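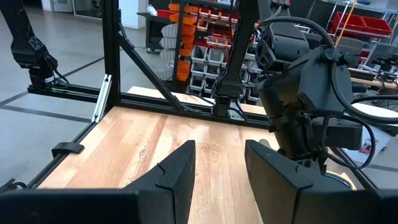 ## Oiling the wooden worktops

July is when we give the wooden tops at Sternport their yearly oiling, and I do hope a few more of you will come along this time, as it really is a lovely way to spend an evening (the kettle is on from half past five, and Torunn Viklund has promised her cardamom buns again).

For anyone new to it, these are the butcher-block sort of tops, made up of strips of pale and tan wood with knots and darker streaks running through them, and they do drink the oil! Wipe down first with a barely damp cloth, let everything dry properly, then rub the oil in thinly along the grain. Go back over it after twenty minutes with a clean rag and take off whatever hasn't soaked in. Gayan Ekanayake was rather generous with the tin last year and we were all sticking to things until August.

Old cotton shirts make the best rags, so please bring any you can spare. Names to Selina Pfister, extension 77.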